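My Media Studies Project: How Celebrity Home Tours Get Made (and Why I Watch So Many)

Okay, so when our teacher said we could pick any corner of entertainment media for the September project, half the class went for superhero movies. I went for celebrity home tours, because I already watch them every night while I'm supposed to be asleep, and I figured I might as well get a grade for it!

My partner was Perla Ventura, who can't stand them. That worked out well. I'd get all dreamy over a kitchen and she'd ask who paid for the flowers.

What we did

We watched 14 home tours from start to finish, all from one online series called Mandholm (if you haven't seen it, it's the one where the host rings the doorbell and acts surprised when the door opens). We kept a shared spreadsheet where we logged how long each room was on screen, what the star talked about, and whether a product got named. Altogether it came to 175 minutes of people walking through hallways. Perla wants it on record that she was there for every one of them.

We also talked to Ximena Cisneros, who used to do set dressing for a small studio called Becerra and has worked on 2 home shoots for TV. She's my cousin's neighbor and she was super generous with her time, even though I'd sent her way too many questions.

What we found

The first thing that jumped out of the spreadsheet was the kitchen. It's always the longest stop. Bedrooms go by really fast and bathrooms are mostly skipped, unless there's a huge tub, and then everybody has to stand around the tub and say something about candles. We logged 108 separate moments where the star told a story about an object, and most of those were about gifts from other famous people. A lamp from a director, a guitar from a co-star, that kind of thing. Perla started calling these "lamp stories" and now I can't hear them any other way.

The second thing was how much the star's current job leaks in. One actress was promoting a drama called Kekby, and she brought it up in the entryway, at the piano and again by the pool. I rewatched that part to be sure I wasn't being mean about it. Nope, three times, and the poster was hanging in the den.

Ximena explained a lot of this. On the shoots she worked, the crew came in at 6 a.m. and the star didn't walk through until after lunch. In between, the set people moved chairs, took down family photos and put fruit in bowls. She said the bedding was usually swapped out for something plain, since busy prints fight with whatever the star is wearing. I'd honestly assumed those people just had very boring sheets.

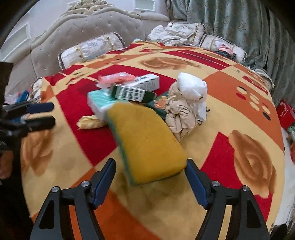 She also told us the chatty parts are planned more than they look. The host gets a list ahead of time with topics to ask about and topics to stay away from, and the star's team reads it over first. So when somebody says "oh, I forgot that was even there!" about a painting, well, it may have been on the list.

What went wrong

Our spreadsheet was kind of a mess for the first few episodes. I was counting a kitchen with a breakfast nook as one room and Perla was counting it as two, and we didn't notice until we tried to make the bar chart. We had to go back and redo those by hand. We also wrote to the company behind the series, Wemudard, to ask how they pick the houses, and we never heard back.

If I did it over I'd compare two different series, because one show has one style and we can't say much about the rest. I'd also like to look at older magazine spreads from before video tours were a thing. Perla says she'll help if she gets to pick the snacks.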